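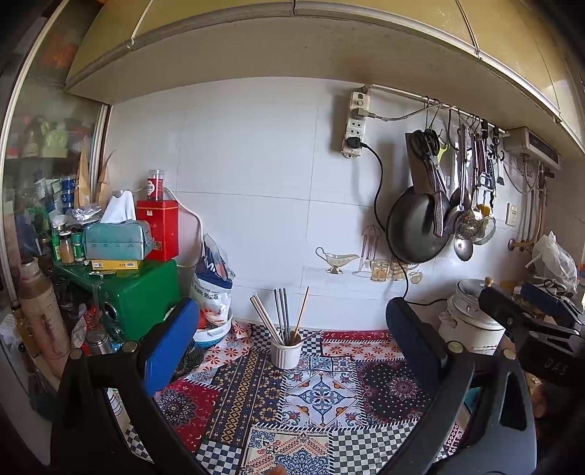

Hooks are better than drawers, but only when each thing has its own hook and goes back to it, one tenant wrote in reply to the housing office in Gemden, which had asked residents of the Gener building how they keep their small kitchens in order. The reply was one of 68 that came to the office after the question was sent out in November. Parts of the replies were read aloud at the residents' meeting, and a short guide was made from them. The guide is now available at the entrance desk.

The Gener building has many kitchens with one short counter and only one cabinet above it. The residents say that the main difficulty is the counter. When pots, boards and jars stand on it, no place remains for cutting vegetables. For this reason most of the advice in the guide concerns the wall.

The guide recommends a metal rail fixed under the cabinet, with the cookware hanging from hooks. A frying pan, a ladle, a skimmer, a small strainer, scissors and a peeler can all hang in one row, as is done in one of the kitchens in the building. A cleaver can hang there too, but the guide asks families with small children to keep it in a closed place. Chopsticks and other long utensils may stand in a ceramic holder at the back of the counter, near the wall.

The hardware store Vogler, on the ground floor of the neighboring house, has agreed to give the residents a lower price on rails and hooks until the end of February. A set with one rail and 13 hooks is included in the offer. The store will also cut a rail to the length of the cabinet without extra payment. Residents must bring the measure with them, written in inches.

Several residents asked if they are allowed to drill in the tiles. The housing office answered that drilling under the cabinet is permitted, but not near the water heater, its pipes or the electric outlets. Who is not sure about the place of the pipes should call the office before starting the work. Cords of kitchen appliances should not pass behind hot pans, and the office asks everybody to check this at home.

A separate part of the guide is about tablecloths on the counter. Opinions were divided. Some residents consider that a cloth with a bright pattern makes a small kitchen more cheerful and protects the surface. Others wrote that it must be washed too often. The guide gives no decision on this question and only advises having a second cloth ready for the days of washing.

The office printed 200 copies of the guide, which has four pages. It can be also read on Pillport, the notice page of the building, under the section "Home." The residents who wish to add their own advice may leave it at the same page or put a note in the box at the entrance desk. The next subject will be the storage of winter shoes in the hallway.

January 27, 2021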